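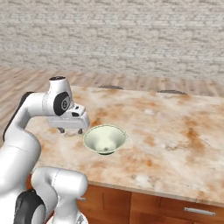

Bason Tabletop Voting Screen

For council elections, byelections, school board votes, band and co-op ballots, party nomination meetings. Anywhere people mark a paper ballot and need a bit of privacy doing it.

Folds flat. Stands up on its own, no clips, no tape. Corrugated plastic, white, matte. Wipes clean with a damp cloth, so it goes back in the cupboard for the next one instead of in the recycling.

Sold in packs of 5. Carry sleeve included. Pencil and string not included - see the polling place sundries page.

What you get
5 three-panel screens
1 carry sleeve with handle
Sheet of blank labels for station numbers
Set-up card (English and French)

Choosing a size
Standard - fits one voter at a folding table. Most towns order this one.
Wide - for long ballots, or where council, mayor and school trustee are all on separate papers. Also better for a voter using a magnifier or a template.
Seated - lower sides, open front edge so a wheelchair can get in close. Have at least one of these at every location please, check your own accessibility rules for the rest.

Standard and Wide can be mixed on one order but not in one pack. Seated is sold in its own pack or as a single.

Printing
Plain as standard. We can print your municipal crest or a "mark your ballot here" panel on the outside. Nothing goes on the inside faces, ever - most returning officers won't accept it and we don't want the boxes back. No party colours or logos on screens going to a public election. Nomination meetings are your own affair, send us the art.

Artwork as PDF. Allow 2 weeks for printed orders, longer in the fall when everybody remembers at once. Plain stock ships in 2 business days from the Drovbridge warehouse.

Goes with
Hidley ballot box - clear or grey, takes numbered seals
Mekonnen seal kit - numbered pull-tight seals with a log pad
Bason queue signs - arrows, Vote Here, No Campaigning Past This Point

The Hidley lid slot takes a ballot folded once. Folded twice gets tight, so if your paper is the long one have a trial run before the day, not at 8 in the morning with a lineup out the door.

Rentals
Yes, Standard size only. Minimum 2 packs. Return freight is yours. Screens come back clean and dry with the station labels peeled off, otherwise theres a cleaning charge. Book early for November.

Care
Soap and water. No solvents, it takes the surface off. Store flat, not on edge - on edge the folds take a lean and then they wont stand straight. Keep out of the back window of a hot car.

Returns
Plain packs, unused, in the sleeve, fine. Printed packs no, unless we got the printing wrong. If a hinge splits in normal use send a photo and your order number and we'll send a new screen out.

Ordering
Purchase orders accepted from municipalities, school boards and First Nations governments. Everyone else by card or e-transfer. Put your voting day in the notes box so we can see which orders are urgnet. Order desk closes at 4:30 p.m.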